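Section 4: Setting Up and Running the Block Stacking Activity

Applies to the Plavstead tabletop set. Revised December 18, 2022, by Homa Bagheri, with corrections from Siu-fong Choi.

Read this before you start. The leaflet packed with the set says that stacking cubes "builds focus, patience and planning." We have used the set for a good while and we would not promise any of that. What it does give you is a short, quiet task that most people can learn in a few minutes, and a result that is easy to check. If you bought it for more than that, keep the receipt.

4.1 What you need

You need these items for the basic activity:

- One red cube, one green cube and one blue cube
- A flat table with a plain top
- A dry cloth
- The score sheet from the back of this guide, if you keep scores

The leaflet also lists the Brudero felt mat as "recommended." We tried the mat and took it away again. Felt gives under a cube, and a tower that leans on felt may stand perfectly well on a bare tabletop. Use the mat under the storage tin if you already own one.

You do not need the timer for Level 1. See 4.5 for our doubts about the timer in general.

4.2 Choosing and preparing the table

1. Pick a table that does not rock. Press down on each corner in turn. If one corner dips, fold a piece of card and wedge it under the short leg, or use another table.

2. Clear the top. Cups, phones and pencils all get knocked into towers sooner or later.

3. Wipe the top with the dry cloth. Do the same for the bottom face of each cube. A crumb under a cube is hard to see and will tilt everything above it.

4. Look at the light. You want it even across the whole table. A strong lamp on one side throws shadows that make a straight tower look crooked, and people then "fix" a tower that had nothing wrong with it.

5. Set the starting marks if you use them. A small pencil dot is enough. The stickers sold for this purpose leave glue behind and have a thickness of their own.

Note: A white or pale top is easiest with these colors. Dark tops work, but the blue cube gets lost on them in the evening. Patterned tops are a poor choice whatever the leaflet says about "any household surface."

4.3 Placing the cubes

1. Put all three cubes on the table, flat side down, well apart from each other. Leave at least a hand's width between any two.

2. Check each cube for damage before you go on. Run a fingertip along the edges. A nick on a corner is harmless. A raised burr on a face is a problem and should be dealt with as described in 4.7.

3. Move the red cube to the building spot. This is your base. Choose a spot in easy reach, away from the table edge.

4. Turn the red cube until one face points straight at you. You can stack on a cube that sits at an angle, but it is much harder to judge whether the upper one is square to it.

5. Leave the blue cube where it is. It takes no part in Level 1. Its job is to be ignored, and you may be surprised how often a beginner picks it up anyway.

Caution: The cubes are small. Keep them away from children who still put things in their mouths. The age label on the tin is printed on the bottom, where few buyers will look before opening it, so we repeat the warning in this guide.

4.4 Level 1: the two-cube tower

1. Pick up the green cube by two opposite sides. Do not pinch it by the corners. It will twist as you let go.

2. Bring it over the red cube, a little higher than you think you need. Most knocked towers are caused by coming in too low and catching the edge of the base.

3. Stop above the red cube. Line up the near faces first, then the sides.

4. Lower the green cube straight down until it touches. Do not press.

5. Let go on both sides at the same time. If one finger leaves early, the other one pushes.

6. Move your hand up and away before you move it back toward you. Dragging it straight back is the second most common way to lose a tower.

7. Check the result against the picture that follows this step. The upper cube should sit squarely on the lower one, and the blue cube should still be off by itself. 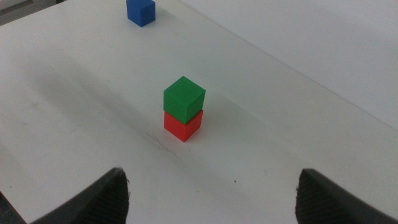 Figure 4-1. Level 1 complete: green on red, blue left standing apart.

You will notice that the tower does not have to be in the exact middle of the table. The leaflet insists on the center and gives no reason. We have stacked in the center, near the corners and halfway between, and could find no difference except in how far you have to reach.

How square is square enough? The maker's answer is "perfectly aligned," which nobody can measure with the tools in the tin. Ours is simpler. Look at the tower from the front and then from one side. If you cannot see a step between the two cubes from either place, count it as done. If you see a step but the tower stands, it is a pass for a beginner and a repeat for everyone else.

Note: Looking from above can fool you. The upper cube is closer to your eye and seems bigger than the one beneath it. Bend down to table height before you decide.

4.5 Scoring (optional)

Kulap Siriwan kept score sheets for our group from February onward and logged 1,064 attempts at Level 1. Of those, 158 were marked "fell or was knocked." We give the figures for what they are worth. The sheets were filled in by whoever was sitting at the table, and some people plainly did not write down their bad days.

If you would like to keep scores:

1. Write down every attempt, including the ones you would prefer to forget.

2. Mark each one as "square," "standing" or "fell."

3. Do not record the time at Level 1. The Durnby timer that comes in the larger set starts when you press it, so you are timing how fast you can get from the button to the cube. Wichai Suksawat believes the timer is useful for experienced players and has asked for that to be stated. It has now been stated.

Caution: Do not use the scores to compare one person with another. A person with large hands, a stiff thumb or new glasses is doing a different job from the person in the next chair.

4.6 Level 2: changing the order

Move to Level 2 when Level 1 has become dull.

1. Take the green cube off the red one and set it down flat. Lift it straight up. Sliding it off usually shifts the base.

2. Put the green cube on the building spot and the red cube on top of it.

3. Repeat with blue as the base, then with blue on top.

4. If you want a three-cube tower, add the last cube only after checking that the first two are square. Any error at the bottom is carried up.

The leaflet describes the three-cube tower as "advanced." It takes a bit more care. We would save the word for something harder.

Note: The Chaiyaporn expansion pack adds more cubes in other colors. Sunee Jitpraphai compared them with ours and found them very slightly smaller. You can mix the two kinds, but you will always see a small step between them, so the test in 4.4 no longer works.

4.7 If something goes wrong

The tower leans.
Take it down and wipe both cubes and the table again. If it still leans, turn the base cube onto a different face and try once more. A cube that leans on one face only has a burr. Rub that face lightly on a sheet of fine sandpaper laid flat, then wipe it clean.

The tower stands but slowly turns or creeps.
Check the table. We have never seen a cube move on a steady one. A washing machine in the next room is enough to do it.

The upper cube sticks to your fingers.
Wash and dry your hands. Hand cream is the usual cause. The "anti-slip powder" offered as an extra made ours worse.

The colors are hard to tell apart.
Try brighter, more even light first. If the person has trouble with red and green, use blue as one of the two cubes from the start. The leaflet does not mention this at all, and it should have been on the first page.

A cube is missing.
Look on the floor, then in the tin lid. Replacement cubes are sold singly, at a price that makes looking a second time worthwhile.

4.8 Putting the set away

1. Take the tower down one cube at a time, from the top.

2. Wipe the cubes with the dry cloth. Do not put them in the dishwasher. Ours went through once and came out looking fine, but two of them no longer sat flat.

3. Place the cubes in the tin and check that all the colors are there before you close it.

4. Store the tin away from heaters and sunny windowsills.

Continue to Section 5 for stacking with a partner.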